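The Long Road to a Tidy Kitchen

Robots can do a backflip. Can one put the spoons away? Our writer spent a winter trying to find out.

My mother kept a drawer in her kitchen that held string, candle stubs, two kinds of tape and the key to a bicycle none of us had owned in years. She could find anything in it without looking. I thought about that drawer a great deal in January, when I began visiting the people who are trying to teach machines to do housework, because drawers came up in nearly every conversation I had, and usually with a sigh attached.

I had gone in with dishes and laundry on my mind, like everyone does. I wanted to know when I could stop folding fitted sheets (I have never once folded one properly, so perhaps I should say when I could stop balling them up). What I got was a long and very friendly education in small things: lids, knobs, cups that roll away from you, the difference between a thing that is closed and a thing that is almost closed.

My first teacher was Henrike Meinecke, who runs the training side of a young company called Grusum. She is a tall, quick-talking woman who spent the early part of her career on packing lines, and she still judges every machine by whether the evening shift would put up with it. Grusum's arm is called the Wusel, a name she picked herself and has to spell for Americans on the phone. It can clear a table. It can put soup cans on a shelf, labels forward, and do it all day long. When I asked whether it could do the same in my house, she laughed, and then she was kind enough to make me a cup of tea before she answered.

"It can do it in the kitchen it knows," she said. "Your kitchen would be a first date."

The trouble, as she sees it, is that a factory is arranged around the machine and a home is arranged around somebody's life. On a shop floor you can bolt things down. You can ask the supplier to send the boxes all facing the same way, and the supplier will grumble and do it. I don't know how you would make that request of a nine-year-old with a backpack.

Grusum's best customer so far is Roltlow, a regional warehouse that ships small housewares, and Henrike drove me out there in her own car, with the heater roaring and a bag of clementines between us. Two Wusel arms work at the end of an aisle, tucking gift boxes shut and setting them on a belt. On the day we came they were given 794 boxes to close and they closed 750 of them without help. I was impressed! The shift lead was less so. The 44 left over had to be pulled aside and done by hand, and she said a new hire who left that many lids open would be getting a talking-to by lunch. Then again, she added, the new hire would also want a chair, and she seemed to feel this evened things out a little.

What surprised me was how ordinary the failures were. A lid would come down a little crooked and the arm would press on it anyway, patiently, like someone leaning on a suitcase. A ribbon would get in the way. One box had been packed upside down by a human being, and the machine, poor thing, went looking for the front of it for the better part of a minute while three of us stood there rooting for it.

I asked Henrike how you fix something like that, and she told me the answer is mostly people. You can write rules for a crooked lid until your hair turns gray, or you can have somebody close a great many lids and let the machine learn from how the hands went. So a good deal of robot training right now is done by men and women with a pair of grippers in their fists, doing chores at a table. The markers on the grippers let a computer work out where each one is and how it's tilted. The job asks for steady wrists and a good temper. It also asks you to give up your fingertips for the day, and you don't know what you have in your fingertips until you've tried picking up a paper cup without them.
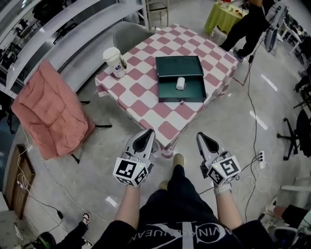

The People Who Teach the Hands

Lorena Riquelme has been doing this kind of work longer than anyone else I met. She came to it from hotel housekeeping, and she now trains new demonstrators at Barrientos, a small workshop that collects practice sessions for several robot makers. She is soft-spoken and extremely particular. I watched her stop a young man in the middle of opening a box because he had reached for the knob too fast, and she had him start over, and then start over again, and he thanked her for it.

"If you're in a hurry, the robot learns to be in a hurry," she told me. "And it doesn't have your good sense to go with it."

A single chore at Barrientos gets repeated 200 times before she'll call it finished, and she wants those repeats to be a bit different from each other. Move the cup. Turn the box. Change the tablecloth, for heaven's sake, because a machine that has only ever seen one tablecloth may decide the tablecloth is part of the job. She likes patterned cloths for that reason, and she buys them secondhand, and I suspect she takes the nicest ones home.

She let me try it. I had pictured myself as something of a natural, having raised three children and cooked more Thanksgivings than I care to add up. My first attempt at lifting a little roll out of a box sent it straight over the side. On my second I got hold of it, felt very proud, and set it down on its end, where it stood long enough for me to look up at Lorena and then fell over. By the end of the afternoon I was passable. My forearms hurt in places I hadn't heard from since I gave up tennis.

So, can machines do our chores yet? Some of them, in some rooms, with somebody patient nearby. If your chore is the same every time and the lighting is decent, you may well have help before long, and the folks at Roltlow have it already. The general-purpose housekeeper, the one that walks in and figures out where you keep the colander, is further off. Henrike wouldn't give me a year. Lorena said she tells new trainees to learn the work well and not to worry about running out of it.

She did have one bit of advice for me about the fitted sheets. You put your hands inside two of the corners, bring them together, and flip one over the other so they nest. She showed me with a pillowcase and a dish towel, there being no sheet handy. I went home and tried it on the queen size, and I got as far as the third corner.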